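로봇 매니퓰레이션 실습 강의노트
제6강. 그리퍼 비교 시험: 무엇을 믿고 무엇을 믿지 말 것인가

담당: Eilidh Munro
실습 조교: Tadeusz Zalewska, Dougal Drummond

6.1 이번 강의의 범위

지난 강의에서 순기구학과 손목 카메라의 외부 파라미터를 다루었다. 이번에는 그리퍼를 고르는 문제로 넘어간다. 비교 대상은 평행 조 방식인 Rendeo와 적응형 손가락 방식인 Sutanto이고, 컨트롤러는 Erier로 고정한다. 팔은 바꾸지 않는다.

먼저 밝혀 두자면, 이 강의에서는 어느 그리퍼가 더 좋은지 결론을 내리지 않는다. 지금 가진 자료로는 그런 결론이 나오지 않는다고 보기 때문이다. 수강생 중에는 제조사 자료의 성공률 표를 보고 이미 마음을 정한 사람도 있을 텐데, 그 표가 어떤 조건에서 만들어졌는지 적혀 있는지부터 확인하기 바란다. 물체의 자세를 누가 정했는지, 실패한 시도를 다시 했을 때 분모에 넣었는지, 물체가 얼마나 떠 있어야 성공으로 쳤는지. 이 세 질문에 답이 없는 표는 읽을 필요가 없다.

6.2 용어

파지 시도: 그리퍼가 접근 자세에 도달한 뒤 닫힘 명령이 한 번 나간 것. 접근 도중 계획기가 포기한 경우는 시도로 세지 않고 '계획 실패'로 따로 적는다.

파지 성공: 물체가 들어 올려진 뒤 지정된 시간 동안 떨어지지 않은 것. 시간은 조마다 다르게 정해도 되지만 시험을 시작하기 전에 적어 두어야 한다. 결과를 보고 나서 정한 시간은 인정하지 않는다.

개구 폭: 두 패드의 안쪽 면 사이 거리. 손가락 바깥쪽 치수와 혼동하는 보고서가 매년 나온다. 바깥쪽 치수는 충돌 검사에 쓰는 값이고 파지 계획에 쓰는 값이 아니다.

접근 높이: 손가락 끝과 작업면 사이의 거리. 손바닥 기준으로 재는 컨트롤러 설정이 있으니 기준점을 반드시 명기한다.

6.3 사양서의 숫자

사양서에 적힌 최대 파지력은 대체로 정적인 값이다. 팔이 가속하는 동안 필요한 힘과는 다르다. 마찰 파지에서 두 패드가 물체를 양쪽에서 누를 때 필요한 최소 힘은

F = m(g + a) / (2μ)

로 어림한다. 여기서 F는 패드 한쪽의 법선력, m은 물체의 질량, a는 위쪽 방향 가속도, μ는 패드와 물체 사이의 마찰계수이다. 분모의 2는 접촉면이 둘이라는 뜻이다. 어떤 사양서는 두 패드의 힘을 합쳐서 적고 어떤 사양서는 한쪽만 적는다. 합친 값을 위 식에 그대로 넣으면 여유가 두 배로 부풀려진다.

μ를 어디서 가져오느냐도 문제이다. 핸드북의 고무와 나무 사이 마찰계수를 쓰는 학생이 많은데, 그 값은 우리 패드로 잰 값이 아니다. 패드가 닳으면 달라지고 먼지가 앉아도 달라진다. 경사면 시험으로 직접 재고, 잰 날의 패드 상태를 함께 적는다.

반복 정밀도 역시 그대로 믿을 이유가 없다. 제어기가 보고하는 위치와 손가락 끝의 실제 위치는 같은 양이 아니다. 손가락이 길수록 백래시의 영향이 커진다.

6.4 비교 시험의 설계

한 번에 하나만 바꾼다. 당연한 말 같지만 지난 Muddale 공동 실습의 보고서를 읽어 보면 그리퍼를 바꾸면서 손가락 길이, 닫힘 속도, 카메라 위치까지 함께 바꾼 조가 있었다. 그런 시험에서 나온 차이는 어디에도 귀속시킬 수 없다.

각 그리퍼에 대해 자세 9가지를 지정한다. 자세는 시험 전에 난수로 뽑아 파일로 저장하고, 두 그리퍼가 같은 파일을 읽게 한다. 이번 과제에서 쓸 난수 시드는 2056이다. 조마다 시드를 바꾸면 조별 결과를 나란히 놓을 수 없으므로 바꾸지 않는다.

대상 물체는 나무 블록으로 한정한다. 모서리가 분명하고 변형이 거의 없어서 평행 조 그리퍼에 유리한 물체이다. 이 점을 보고서의 한계 항목에 반드시 쓴다. 블록만 잡아 보고 '다양한 물체에 강건하다'고 쓴 보고서는 감점한다. 적응형 손가락의 장점은 이 시험에서 드러나지 않을 가능성이 높고, 드러나지 않았다고 해서 장점이 없다는 뜻도 아니다.

순서 효과도 고려한다. Rendeo를 모두 끝내고 Sutanto로 넘어가면 조작자가 그사이에 익숙해진다. 교대로 진행하되 교체할 때마다 공구 좌표계를 다시 불러온다. Dougal Drummond 조교가 만든 점검표에 이 항목이 있다.

6.5 시뮬레이션을 어디까지 믿을 것인가

실기 시험 전에 시뮬레이터에서 같은 절차를 돌린다. 목적은 절차의 오류를 찾는 데 있다. 좌표계 부호가 뒤집혔는지, 손가락이 작업면을 뚫고 들어가는지, 로그가 제대로 남는지 정도는 시뮬레이터로 충분히 걸러진다.

성공률은 별개의 문제이다. 시뮬레이터의 접촉 모델은 마찰계수와 접촉 강성을 사람이 넣어 준 값으로 계산한다. 성공률이 낮게 나오면 마찰을 올리고 싶어지고, 올리면 성공률이 오른다. 그렇게 얻은 숫자는 측정값이라고 부를 수 없다. 접촉 파라미터는 첫 시도 전에 고정하고, 이후 바꾸었다면 이전 결과를 모두 버린다.

렌더링 품질에 속는 경우도 있다. 작업면의 무늬가 그럴듯하면 물리도 그럴듯할 것이라고 생각하기 쉬우나 텍스처는 접촉 계산에 들어가지 않는다. 돌처럼 보이는 면도 마찰계수를 얼음 수준으로 넣으면 미끄럽다. 텍스처가 영향을 주는 곳은 인식 쪽이다. 균열 무늬가 진한 면에서는 윤곽 검출기가 무늬를 물체 경계로 오인할 수 있으니 물체를 치운 배경만으로 오검출을 먼저 세어 본다.

6.6 접근 단계의 확인

닫힘 명령을 내리기 전에 손목 시점에서 다음을 확인한다. 손가락이 열려 있는가, 두 패드가 서로 마주 보는가, 목표 물체가 시야의 어디에 있는가.
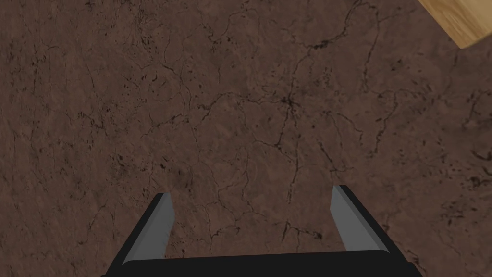

최종 수정: 2020년 7월

평행 조 그리퍼가 열린 상태의 시뮬레이션 화면이다. 회색 패드 사이에는 갈색 작업면만 보이고, 나무로 된 물체는 오른쪽 위 구석에 모서리만 걸려 있다. 이 화면 한 장으로 물체의 크기나 자세를 추정하려는 사람이 있다면 말리고 싶다. 블록인지 상자인지도 이 정도로는 단정하기 어렵다. 인식기가 여기서 높은 신뢰도로 자세를 내놓는다면 인식기 쪽을 의심해야 한다.

높이도 마찬가지이다. 손가락 끝이 면에 닿지 않고 떠 있는 것처럼 보이지만 그 거리를 눈으로 읽을 수는 없다. 접근 높이는 로그에서 읽고, 로그의 기준점이 손가락 끝인지 손바닥인지 확인한다. 또 왼쪽과 오른쪽 손가락 끝의 화면상 높이가 조금 다르다고 해서 곧바로 조립 불량이나 비대칭 구동으로 해석하지 말 것. 카메라가 손바닥 중심축에서 약간만 벗어나거나 기울어도 같은 모양이 나온다. 구별하려면 카메라 외부 파라미터를 꺼내서 손가락 끝점을 영상에 투영해 보고, 투영점과 실제 끝점의 차이를 비교한다.

작업면의 균열 무늬 가운데 하나가 두 손가락 사이를 지나 아래로 내려간다. 차영상이나 단순 이진화를 쓰는 조는 이 선이 파지 영역 안에 들어온다는 점을 염두에 두고 임계값을 정한다. 깊이 영상을 함께 쓰면 문제가 줄어들지만, 깊이 영상도 시뮬레이터에서는 잡음 없이 깨끗하게 나온다. 실기의 깊이 센서가 그렇게 나오리라고 기대하지 않는 편이 낫다.

6.7 기록 양식

시도마다 한 줄씩 남긴다. 항목은 시도 번호, 자세 번호, 그리퍼, 개구 폭 명령값과 보고값, 접근 높이와 그 기준점, 닫힘 속도, 결과, 비고이다. 비고란을 비워 두는 조가 많다. 실패한 시도의 비고가 비어 있으면 그 실패에서 배울 것이 없다. '미끄러짐', '모서리 접촉', '손가락 끝이 면에 닿음' 정도로 짧게 적어도 된다.

영상은 성공과 실패를 가리지 않고 전부 보관한다. 작년 발표에서 Alasdair MacAulay 선생이 실패 영상을 보여 달라고 했을 때 내놓지 못한 조가 있었다. 성공 영상만 있는 발표는 올해부터 받지 않는다.

6.8 과제

1) Rendeo와 Sutanto 각각에 대해 6.4절의 절차로 시뮬레이션을 수행하고 로그 원본을 제출하라.

2) 접촉 마찰계수를 절반으로 낮춘 뒤 같은 자세 파일로 다시 수행하라. 두 그리퍼의 순위가 바뀌는가? 바뀐다면 첫 번째 결과에서 무엇을 주장할 수 있는지 다시 써라.

3) 제조사 사양서에서 시험 조건이 빠진 수치를 하나 고르고, 그 수치를 재현하려면 어떤 정보가 더 필요한지 반 쪽 이내로 적어라.

제출물은 조교 Tadeusz Zalewska에게 보낸다. 실기 장비 예약은 Shona Laing에게 문의하되, 1번 과제의 로그가 확인된 조부터 받는다. Erier 컨트롤러의 펌웨어는 학기 중에 갱신하지 않는다. 갱신 알림이 떠도 누르지 말 것.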